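Shared workshop's plate-moving robot gets its rehearsal in software first

Members of the Birhane workshop have spent most of the winter teaching a two-armed robot to pick up a small plastic tray and put it down again. They would like it known that this is harder than it sounds, and they would like it known at some length.

The project, called Clivik, began when Selamawit Gebru wanted a way to run home-brew yeast trials without standing at a bench until midnight. Her trials use 96-well microplates, the shallow trays found in most biology labs, and each one has to be moved between stations, squared up and left alone. Gebru put a note on the workshop corkboard asking if anyone could help. Ottmar Hellwig, a retired fitter and turner, wrote "how hard can it be" underneath. The note has since been laminated.

For now the work is being done in simulation. Kalkidan Teshome, who looks after the software, built a virtual version of the bench so the group could try its movements on a computer before paying for anything that might be dropped. The workshop has set aside $1,581 for the real bench, of which $831 is already spoken for. Hellwig describes the balance as "the apology fund."
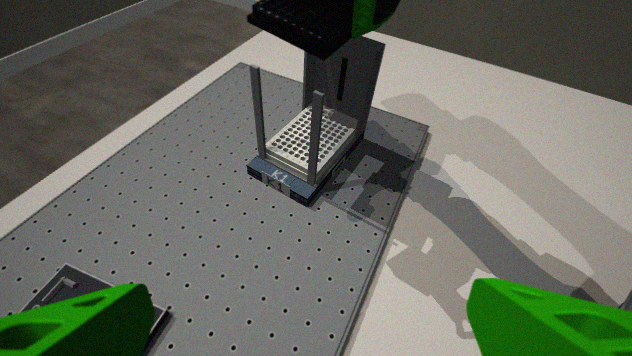 The simulated bench, with a microplate resting in the K1 fixture between the open green gripper fingers. Render: Clivik project

Fixtures sit on a breadboard, a metal plate drilled with a regular grid of mounting holes, which lets the group shuffle the layout as often as it likes. It likes to very often. Teshome keeps a log of each new arrangement and the name of whoever insisted on it, and says the log has done more for workshop harmony than the new kettle.

Most of the argument has been over how far the fingers should open before they close on a plate. Hellwig favours a generous gap. Gebru, whose yeast will be aboard, favours whatever spills least. The compromise, reached at 10 one night in the car park, was to let the simulation try both and stop asking Hellwig.

The next job is the handover, in which one arm is meant to collect a plate and the other is meant to keep out of its way. Teshome has written seven versions of that routine. She speaks warmly of the last one and declines to discuss the fourth.

Nives Martinelli, who books the benches at Birhane, has put Clivik down for the long table by the roller door from December. The booking is conditional on the robot having an off switch that can be reached without leaning over the robot. Hellwig has drawn one up and coloured it in.

Anyone with experience in motion planning, or with a spare length of aluminium extrusion, is welcome at the group's evening sessions, which start once the lathe has been cleaned down. Visitors should bring closed shoes and their own mug. Plates will be supplied, although for the time being they can't be picked up.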